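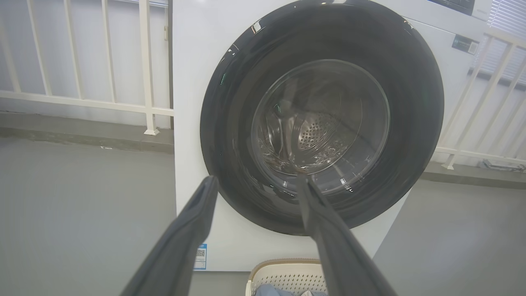
Progress Report No. 18

Rullcombe Tramway Museum: Rustbridge Depot project
Submitted to the Eskildsen Fund, 7 Jun 2019
Prepared by Oona Keskinen, collections and site manager

Work covered

The report covers work on the Rustbridge depot from January to the end of last month. Spending is inside the agreed budget lines except for drainage, which is explained under Costs.

Depot building

The roof over roads one and two is finished. Slates on the north slope were in worse shape than the survey suggested and we replaced the lot. The old ventilators were kept and refitted. Road three still has its temporary sheeting and will be slated before the fall.

The inspection pit under road two has been relined and the lighting in it is working. The electrical inspector asked for an extra isolator by the pit steps. It was fitted the same week and the certificate is in the appendix.

The big doors at the street end are back from the joiner. They have been hung but not painted. We are still trying to settle the right shade of green. The only color evidence is a scrape taken from behind a hinge plate, and two people have matched it to two different charts.

Track

We have relaid 400 feet of the yard track, including the curve past the sand house. Rail for the rest is on site. The turnout at the depot throat needs a new point blade. A supplier has been found but delivery will take 18 weeks, so cars cannot move between roads one and two until then. Visitors will not notice this, but it does mean car 319 stays where it is.

Car 319

The body is off its truck and standing on trestles. The lower side panels on the platform end were rotten and have been cut out. New ash framing is in on one side. The other side is about half done.

One motor has been rewound and tested on the bench. The other went out to the same shop in January and came back with a fault in the field coils, so it has been returned under warranty. The controller has been stripped and cleaned, and needs new contact fingers.

The seats are in store. Reupholstery is not part of this grant.

Kusotov collection

The Kusotov family papers arrived in the early spring. They include depot rosters, wage books, and 900 glass negatives, mostly of street track work. Cataloging has started with the negatives, as several have lifting emulsion. The wage books are in good condition and can wait.

Costs

Drainage along the east wall went over its line after the contractor found a collapsed brick culvert. We moved money from the signage line to cover it, as agreed with your office by phone. Signage will now be done next year from museum funds.

Next period

Slating over road three
Second side of car 319 framed and paneled
Motor returned and tested
Depot doors painted
Negatives cataloged and rehoused

We would like to draw the next installment of the grant on the usual terms. Invoices and the updated budget sheet are attached.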